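Home | Projects | Visits | Purchasing notes | Contact

Search this site
Enter keywords Go

Visit report: Drosbridge handling equipment open day, June

Purpose of visit

We attended the Drosbridge open day to settle the equipment list for next year's packet handling work at the Mavholm site. The budget submission closes before the end of the financial year, and the draft carried two lines that could not be costed from catalogues: hand-held grippers for recording demonstrations, and the fixed arm cell that would eventually use those recordings. The visit ran from 9 am to mid-afternoon.

Format of the day

Drosbridge splits its open day into a morning tour and an afternoon of supplier tables. The tour covered the assembly bay, the calibration bench and a records room where collected sessions are checked before release. Groups were kept small enough to ask questions, although the assembly bay was noisy and several answers had to be repeated in the corridor.

The calibration bench was the most useful stop. Each hand-held unit is checked for jaw travel and for play at the pivots, then logged against a serial number. Units that come back from the field go through the same check. Staff stated that pivot wear is the usual reason for return, followed by damaged pads. Neither item is covered under the standard warranty, which treats both as consumables. Our draft had no consumables line at all, and one has now been added.

Hand-held grippers

Two models were on offer. The Laur is the lighter of the two and is sold in pairs. The Prisarberg is sold singly, has a heavier body and accepts a wider set of pads. Both can be used by one operator working with a unit in each hand, and both record to removable storage.

For our purposes the deciding factor is the target object. Most of the Mavholm list is light retail packaging: film packets, small cartons, pouches with crimped ends. Film is awkward because it creases under load and the contents shift, so the grip point moves between one pick and the next. Ribbed pads were recommended over smooth ones for this class of item. Drosbridge suggested ordering spare pads at the same time as the units, as the freight charge is the same either way.
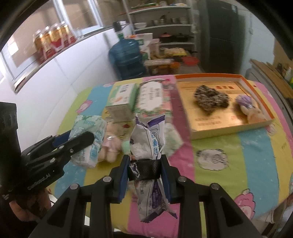
Pad hardness is the other variable. The softer grade holds film well but marks sooner, and it has to be replaced as a set so that both jaws close evenly. The harder grade lasts longer and is adequate for cartons. We have budgeted for the softer grade throughout, with one set of the harder grade held for comparison.

Operating cost

The purchase price is the smaller part of the commitment. Drosbridge's own planning figure is 40 minutes of usable recording per operator in a half-day shift, once setup, resets and rejected takes are removed. Our draft had assumed double that. At the revised rate the first collection block needs 19 half-day shifts, and the labour line rises accordingly.

Sites are the second cost. Recording in ordinary kitchens and storerooms is cheaper than building a mock-up and gives more varied backgrounds, but travel and setup time must be paid for. Drosbridge advised against tidying a location before recording, on the grounds that the finished cell will not be working over a cleared bench either. We accept the point for the storeroom tasks. It is less relevant to the packing line, where the bench layout is controlled.

Storage and checking should be costed separately. Drosbridge will check sessions for $800 per block, with rejected sessions flagged and returned. Doing the checking in house would need a trained person and a suitable workstation, neither of which we have at present. The outside service is the better option for the first block and can be reviewed after that.

Fixed arm cell

The cell on show was a single-arm unit behind a light curtain. It ran a carton transfer task through the afternoon at a modest speed. We did not see it handle film packets, and asked for a quotation conditional on a trial with our own stock. Lead time was given as roughly 19 weeks from order, excluding site electrical work. The floor at Mavholm will need a level check before a base plate can be specified.

Revised budget position

- Laur hand-held grippers, one pair: include
- Prisarberg hand-held gripper: defer pending trial
- Spare pads, softer grade: include
- Pads, harder grade, one set: include
- Outside session checking, first block: include
- Fixed arm cell: hold as a provisional sum until the trial is complete

Outstanding items

Written confirmation is still needed on the pad replacement interval and on whether pivot kits can be fitted without returning the unit. We have also asked whether hire of a Laur pair can be credited against a later purchase. The parcel of sample stock for the trial is to be made up at Mavholm and freighted to Drosbridge at our expense.

Contact the projects office | Copyright, all rights reserved | Back to top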